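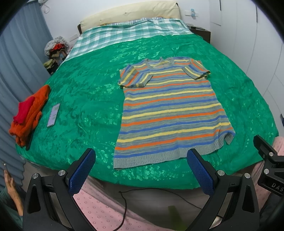
3 min read

July, workshop notebook, Wilovus wash tests

9:40. Started with the hard water. We keep two barrels from the Shboul site because the water there leaves more lime than ours, and most complaints about stiff knitwear come from that side of town. I warmed it slowly to the temperature on the care label and did not stir. Last month I stirred it and got a white skin on the heating rod, so I do not do it again before we have the new rod.

The question for this round is the twist. Single jersey likes to turn after washing, so that the side seam walks to the front and the person who wears it pulls it back all day. We know that it comes mostly from the yarn and from the number of feeders on the knitting machine. What we do not know is how much the spin speed makes it worse. Plillus says on their page that it does not matter. I think it matters with the looser fabric, but my numbers from spring are too few to say so loudly.

Pieces are cut from roll 732, gray ground, the one with the weak selvage. I marked a square on every piece with the laundry pen and sewed over the marks with cotton thread, as the pen has disappeared on us before. Please use the thread also in your own tests. It takes some time but it saves a whole day when the ink is gone.

11:15. First load out of the Vedus washer. The pieces from the low spin are only a little turned. The high spin pieces are turned more, and the corners do not want to lie down. I laid them on the rack, smoothed them by hand and did not pull. When somebody pulls, the measure becomes nicer and it is worth nothing.

One thing for colleagues about striped jersey. On stripes you see the twist much earlier than on plain fabric, even before the seam has moved enough to measure. The eye follows the line across the body and finds at once that one side hangs lower. For the customer the shirt is then "wrong", also when it is inside our tolerance. I would like us to write two limits in the sheet – one for plain and one for stripes. The plain limit can stay as it is.

Also hems. A rib hem holds the bottom edge together, but if the rib shrinks more than the body, the body makes small waves above it. If the rib shrinks less, it opens like a bell. I steamed both kinds and the waves came back after cooling, so steam is not a repair, it is only a delay. Rib and body should come from the same yarn lot, or at least be washed once before they meet.

14:30. Dryer. I set 2,000 on the old timer, which is in seconds, be careful, the new one is in minutes. The lint filter was full from yesterday and I cleaned it before the load. Somebody should write this on the door.

Results after drying: all pieces shorter in length, nearly nothing in width. The low spin group is more even. In the high spin group there is one piece which turned in the opposite direction. I checked the face and the back, and it was not upside down. Perhaps I cut it too near to the selvage. I keep it in the table with a note.

16:50. The humidity in the room went up when it began to rain, so the last measures wait until the pieces have rested overnight.

For tomorrow:
measure the rested pieces, same ruler, same table
rinse the barrels and check the rod for lime
cut 16 new squares from the middle of the roll
ask Plillus which feeder count they used for their claim

The pen is nearly empty. Thread is in the second drawer, under the needles.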